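1/ So, Thread, weil mich nach meinem Post von neulich so viele gefragt haben, wie man einem Roboter eigentlich etwas "vormacht". Ich mach das jetzt seit August und hab inzwischen Meinungen. Viele Meinungen. Holt euch einen Kaffee.

2/ Kurz zu mir, für alle Neuen: Ich programmiere nicht. Also fast nicht. Ich hab früher in einer Änderungsschneiderei gearbeitet und bin dann über drei Ecken bei Jamis gelandet (so heißt unser Projekt, fragt nicht, wofür das steht, es steht für nichts). Mein Job ist: Sachen falten, Sachen greifen, Sachen ablegen. Und zwar so, dass ein Roboter es nachher auch hinkriegt.

3/ Es gibt bei uns zwei Wege. Weg eins: Handgreifer. Du hältst so ein Ding mit zwei Fingern vorne dran in der Hand, Kamera obendrauf, und machst damit die Aufgabe. Weg zwei: Fernsteuerung. Du sitzt daneben, bewegst zwei kleine Arme, und die großen Arme machen es nach. Beides hat was. Beides nervt auf seine ganz eigene Art.

4/ Ich fang mit dem Handgreifer an, weil ich den lieber mag (und weil mein Rücken den lieber mag).

5/ Das Erste, was man lernt: Man hat plötzlich keine Finger mehr. Man hat zwei Backen, auf, zu, fertig. Alles, was die Hand sonst so nebenbei macht, glattstreichen mit dem kleinen Finger, kurz den Stoff durchrutschen lassen, nachfassen ohne hinzugucken – weg. Meine ersten Versuche mit einem Geschirrtuch waren zum Heulen. Ich kann ein Sakko auf links drehen und ein Futter einsetzen und hab an einem GESCHIRRTUCH versagt.

6/ Bram (Bram Verschueren, hat mir am Anfang alles beigebracht) hat nur gesagt: "Langsamer. Noch langsamer. Jetzt wieder ein bisschen schneller." Das war die ganze Einweisung.

7/ Er hatte aber recht! Wenn man zu schnell ist, verwischt das Bild und der Tracker verliert die Position. Wenn man zu langsam ist, lernt der Roboter das Zögern mit. Kein Witz. Wir hatten im September ein Modell, das vor jedem Griff eine kleine Denkpause gemacht hat. Meine Denkpause. Ich hab sie sofort erkannt, das war wie wenn man die eigene Stimme auf dem Anrufbeantworter hört.

8/ Seitdem plane ich den Griff VORHER. Greifer in Startposition, einmal im Kopf durchgehen, dann Aufnahme, dann durchziehen. Wenn ich mittendrin merke, dass ich anders will: abbrechen, verwerfen, neu. Tut weh, spart aber später Stunden.

9/ Das Bild muss man übrigens auch erst lesen lernen. Fischaugenlinse, alles krumm, jedes Regal biegt sich um einen rum. Beim Durchsehen der Aufnahmen war mir die ersten Tage richtig flau. Inzwischen sehe ich das gar nicht mehr, ich wundere mich eher, dass zu Hause die Türrahmen gerade sind.

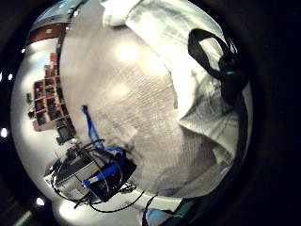

10/ Stoff ist jedenfalls der Endgegner. Ein Becher steht da und bleibt ein Becher. Ein Stück Stoff liegt jedes Mal anders, und wenn man es an einer Ecke hochhebt, ist es schon wieder ein neues Problem. Und bei hellem Stoff ist es noch mal schwieriger, da sieht man die Kanten nur an den Schatten in den Falten.

11/ Mein Trick, den ich aus der Werkstatt mitgebracht hab: erst die Kante suchen, dann die Ecke. Alle wollen immer sofort die Ecke greifen. Aber wenn man an irgendeiner Kante anfasst und leicht anhebt, fällt der Rest durch sein Eigengewicht und die Ecke zeigt sich meistens von allein. Xuelian Bai aus der Auswertung fand das erst umständlich (ein Griff mehr pro Durchgang), aber die Modelle, die mit meinen Kanten-Aufnahmen trainiert wurden, finden die Ecke deutlich öfter. Ich hab mir das ausgedruckt und an den Spind gehängt.

12/ Apropos Durchgänge, weil gefragt wurde, wie viele man braucht: Für "Tuch einmal in der Mitte falten" haben wir 600 aufgenommen. Davon waren 431 brauchbar. Der Rest: Greifer verrutscht, Tracking weg, Ärmel vor der Linse (meiner, immer meiner), einmal Schluckauf.

13/ Und ja, man wird ein bisschen komisch im Kopf dabei. Ich hab neulich zu Hause ein Handtuch mit Daumen und Zeigefinger gefaltet, ganz steif, und am Ende die Hand schön weit geöffnet und kurz stillgehalten. Das ist bei uns das Zeichen für Ende der Aufnahme. Mein Mann hat nur geguckt.

14/ So, Fernsteuerung. Wir haben dafür so eine Station, die intern Majimbun heißt. Zwei Führungsarme vorne, zwei Folgearme hinten am Tisch. Was ich links mache, macht es links nach, mit einem winzigen Tick Verzögerung.

15/ Dieser Tick!! Der ist so klein, dass man denkt, man merkt ihn nicht, und dann steuert man permanent dagegen und alles schaukelt sich auf. Slamet Nasution ist bei uns der Beste an der Station und sagt, man darf dem Arm nicht hinterhergucken. Man guckt auf die Stelle, wo man hinwill, und der Arm kommt schon. Hat bei mir sehr lange gedauert, bis das in den Körper gegangen ist. Ich würde es mit Rückwärtsfahren mit Anhänger vergleichen.

16/ Was mir da am meisten fehlt, ist das Gefühl. Mit dem Handgreifer spüre ich ja noch was, der Stoff zieht, die Backe rutscht, das kommt alles im Griff an. An der Station: nichts. Ich zieh ein Tuch stramm und weiß nicht, ob es stramm ist, ich muss es sehen. Guilan Yan hat mir deswegen beigebracht, auf die Falten zu achten statt auf die Greifer. Laufen sie quer zwischen beiden Armen, ist Zug drauf. Hängen sie durch, noch ein Stück.

17/ Dafür ist an der Station halt alles genau das, was der Roboter auch kann. Wenn ich mit den Armen nicht drankomme, kommt er auch nicht dran. Mit dem Handgreifer kann ich mich um den Tisch rumbeugen und Winkel fahren, bei denen der echte Arm sich selbst ins Gelenk beißen würde. Passiert mir dauernd. Die Software wirft solche Aufnahmen später raus und ich sitze da und denke, aber die war doch so SCHÖN.

18/ Meine Faustregel mittlerweile: Handgreifer für Menge und Abwechslung, verschiedene Räume, verschiedene Böden, verschiedenes Licht. Station für die fummeligen Sachen mit zwei Armen. Zixuan Kang sieht das genau andersrum und wir streiten uns darüber seit Wochen in der Teeküche, sehr liebevoll.

19/ Noch was Praktisches, weil zwei von euch selbst was aufbauen wollen: Kabel. Räumt die Kabel dahin, wo ihr nicht lauft, und dann lauft da auch wirklich nicht. Ich bin einmal am Netzwerkkabel hängen geblieben und hatte danach 18 Aufnahmen ohne Zeitstempel. Achtzehn! Alle von einem Vormittag, an dem ich so richtig im Fluss war. Xuelian hat sehr nett "oh" gesagt.

20/ Zweitens: Macht nicht immer alles gleich. Ich bin Schneiderin, ich WILL, dass es immer gleich ist, das ist mein ganzer Stolz. Aber wenn das Tuch in jeder Aufnahme schön mittig liegt, kann der Roboter hinterher genau das: schön mittige Tücher. Also schmeiß ich es jetzt vorher hin. Richtig hinschmeißen, nicht hinlegen und so tun. Den Unterschied sieht man.

21/ Drittens: Fehler mit aufnehmen, aber richtig. Wenn mir eine Ecke rausrutscht und ich sie sauber nachgreife, ist das Gold wert, weil er dann auch nachgreifen lernt. Bram will davon in jeder Runde ein paar haben. Schwierig ist nur, absichtlich was fallen zu lassen, ohne dass es absichtlich aussieht. Ich bin eine furchtbare Schauspielerin.

22/ Zum Thema "nehmt ihr damit nicht Leuten die Arbeit weg", das kam auch dreimal. Ich denke darüber nach, ehrlich, und ich hab keine fertige Antwort. Was ich sagen kann: Unser Ziel im Moment ist die Wäsche im Pflegeheim Ineck, da fehlen seit Ewigkeiten Leute, und die Damen in der Wäscherei haben mir beim Besuch als Erstes ihre Handgelenke gezeigt. Die wollen das haben. Ob das überall so wäre, weiß ich nicht.

23/ Und nein, er kann noch keine Spannbettlaken. Ich ja auch nicht. Also doch, ich schon, aber nicht mit zwei Backen. Wir haben im Oktober 275 Versuche gemacht und dann das Thema vertagt. Das Laken liegt jetzt in einer Kiste mit der Aufschrift "später".

24/ Schönster Moment bisher: Modell Hirnetti (die Namen vergibt Slamet, ich bin unschuldig) hebt ein Tuch an der Kante an, wartet, bis es ausgefallen ist, greift die Ecke und schüttelt einmal kurz. Dieses Schütteln! Das hat ihm keiner extra beigebracht, das ist einfach meine Bewegung, das mach ich seit der Lehre, und vor mir hat es meine Meisterin so gemacht. Ich musste kurz raus.

25/ Fragen gern drunter, ich antworte heute Abend. Zu Motoren und Reglern bitte nicht, da müsste ich raten, das gebe ich an Guilan weiter. Zu Stoffen, Kanten und Säumen alles!

26/ Nachtrag, weil es schon zweimal kam: Ja, Baumwolle geht am besten, Leinen geht auch. Viskose ist die Pest. Frottee ist überraschend dankbar, da rutscht nichts, nur bleiben die Schlaufen manchmal an den Backen hängen. Wir kleben vorne jetzt glattes Band drauf und wechseln es jeden Morgen.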